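Indoor drying in a utility room: humidity stays above 70 percent, load takes more than a day

Posted by mukwood_tenant in Home & Laundry

I dry all laundry indoors in a small utility room. There is one window, which I keep shut in winter, and a 20 liter Prereck dehumidifier that runs on its laundry setting. A full load of cotton takes 32 hours to dry and the thick items smell stale by the end. Towels and sock cuffs are the worst. The spin speed on the washer is set to 829 rpm, which is an odd number but is what the display shows on the cotton program.

The door stays open so the air can circulate with the hallway. Small items go on clip hangers and everything else goes on a floor rack.

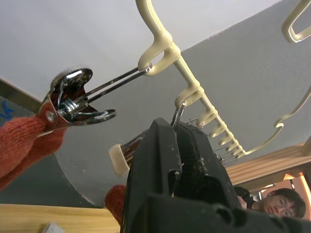 Room temperature is 18 C. I would like to get a load dry overnight without using a tumble dryer. Is the dehumidifier too small, or is something else wrong?

Radoslava Říha
Accepted, edited once

The dehumidifier is large enough. Change these in order and measure after each one.

Spin speed first. At 829 rpm the load comes out holding a lot of water, and every bit of it has to be evaporated later. Check whether the program allows a higher setting. If it does not, run a separate spin cycle at the end. Weigh the load before washing and again after the spin. The difference is the water your room has to deal with.

Second, close the door. With it open you are drying the hallway as well, and the humidity reading tells you little about the laundry.

Third, spacing. Leave a hand's width between large pieces. Hang socks singly from the cuff or the toe, one per clip, never folded over a bar. A folded sock has four layers at the fold and that part dries last.
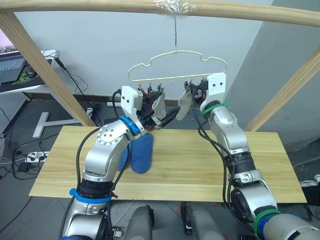
Fourth, airflow. Put a small fan on the floor, aimed along the rack and not at the wall. Low speed is enough. Keep the dehumidifier outlet clear on all sides and clean its filter monthly.

The rated 20 liters per day is normally measured in warm, very humid air. At 18 C expect much less. A compressor unit still works at that temperature, but if the room gets much colder a desiccant type will do better.

The stale smell comes from bacteria that grow while the fabric stays damp. Wash the towels once at 60 C and leave out the fabric softener.

gilani_flat3

I had the same thing in August with the window open, so it isn't only a winter problem. Warm rain outside, window open, nothing dried. Get a cheap hygrometer and check before you open anything.

dridby

just use the tumble dryer at the laundromat for ten minutes first, then hang it. works for me

mukwood_tenant

Followed up on the first two points. The washer has a higher spin setting under a second menu, and the door is now shut. Cotton shirts were dry by morning. Towels still need until the afternoon. Fan is next.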